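Ticket 1346 – Tahiri wicker chair, braided edge
Opened: January 2023
Status: waiting on customer

Customer asks whether the braid can be cleaned and kept, or if the whole chair needs reweaving. Stored on a covered porch in Stillau since July. No broken strands reported.

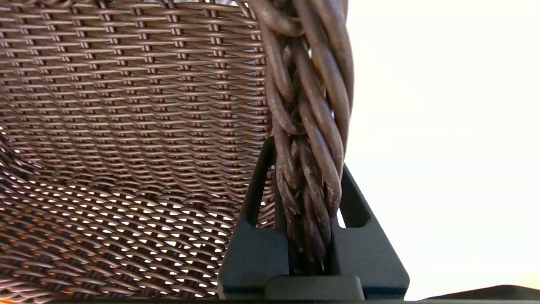
Houda Hegazy replied that warm water and a soft brush should come first – no oil until the braid has dried for two days. Reweaving is quoted separately under part 511.

Care sheet sent. Ticket stays open.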